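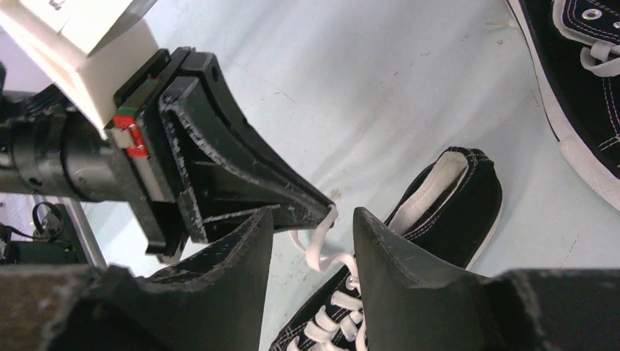
Which lace goes on the canvas pairs for the knot tests?
The flat woven off-white one, both shoes, same length left and right.

2020-02-12, bench 2

Picking up from the December notes. The round cord we had from Markov is finished with. It slipped under its own stiffness and gave us a spread too wide to use. Flat weave from Peixoto from now on, cut to 177 cm.

Procedure as run:
Shoes on the bench, soles down, for lacing. Bottom eyelets first, ends pulled even before going up. Last crossing snug, tongue centered. Starting knot, one turn, then a standard bow. Loops and free ends checked against the ruler. After tying, the shoe may be laid on its side.

Release is by one free end, pulled out flat along the bench. Jacqueline P. pulls up and away from the shoe, Benoît pulls sideways across the sole. Results are not comparable between the two. Sideways is the agreed direction until Gaspard says otherwise.
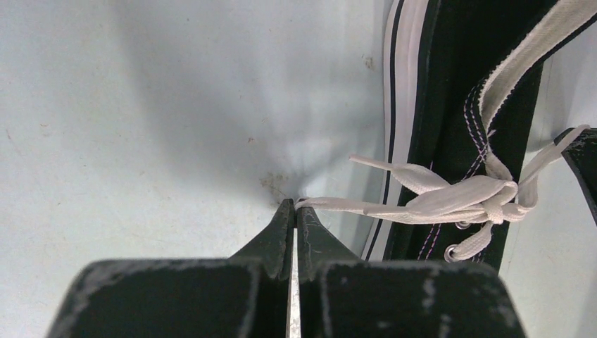
The end has to be taken close to the tip, with the band lying flat. If it is twisted the first few centimeters go to straightening the twist and the reading starts late. Log a twisted start as T and keep it in the sheet.

Batch 62 is laced and tagged. The Cinard canvas is a little stiffer at the eyelets than the last lot; no change to the settings.

Open points:
- Lace wear. Target is 500 ties per lace, then discard. We have no count for the laces already in the drawer, so treat them as practice stock.
- Juniper wants a granny knot series for comparison. Same laces, separate sheet.
- Ruler on bench 2 is worn at the zero end. Measure from 10 and subtract.
- Ask Firville about delivery of the second box of flat lace.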